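How to pitch your first freelance story (and get a reply)

Posted April 6, 2022

I sent my first pitch to a magazine called Prerkitz and it was, I'm sorry to say, 3,000 words long. I'd written the whole article and pasted it into the email! No reply, of course. I've got better at it, so I thought I'd write down how I do it now.

Step 1: Read the place you're pitching

Go back through the last six months of stories. I keep a plain text file for each outlet with the sections they run, the usual length and whether they've already covered my topic. Sundari, for instance, had run a big feature on river gauges the September before I pitched them one. I could have saved myself an afternoon.

Step 2: Write the headline first

If I can't write a headline, I've got a topic and I'm still missing a story. "Water prices" is a topic. "Why three towns on the same pipe pay three different prices" is something an editor can picture on the page. Give yourself 20 minutes, write a heap of bad ones and pick the least bad.

Step 3: Keep the email short

Mine go like this:

Subject line: PITCH, then the headline
First paragraph: what's happening and where
Second paragraph: why now, and who you'll talk to
Third paragraph: who you are, with two links to your work
Last line: how long it'll be and when you can file

If you haven't been published yet, link to a blog post or something from a student paper. My first yes came from Lorente on the strength of a newsletter with 30 subscribers (most of them related to me).

Step 4: Follow up once

I wait a week, then send one friendly line under the original email. After that I take it elsewhere – and I tell the first editor I'm doing so.

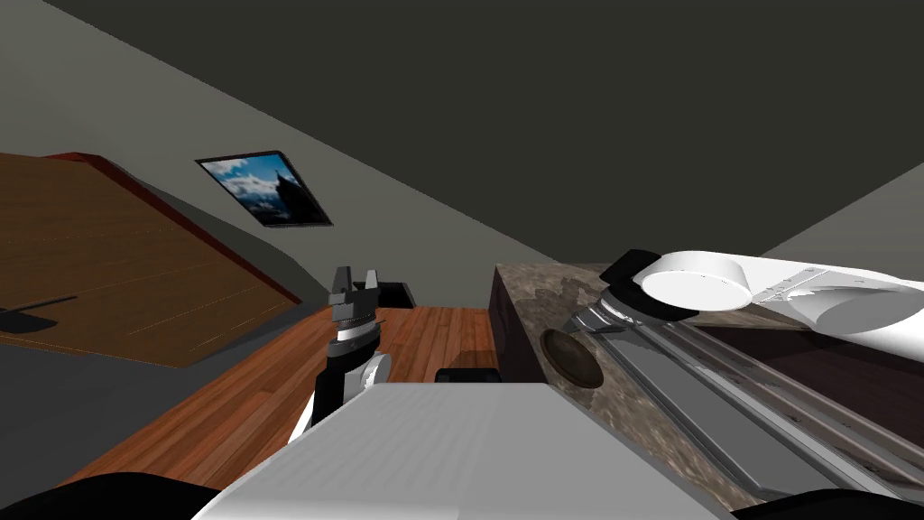

Robot arm and gripper, computer render.

Step 5: Sort out the boring bits before you say yes

Ask about the rate, the kill fee, who holds the rights and when they pay. Get it in an email, even if you've had a lovely chat on the phone. I use a folder called Fitarau (old cat, long story) where every agreement gets saved with the invoice number in the file name. Come tax time you'll be very glad of it.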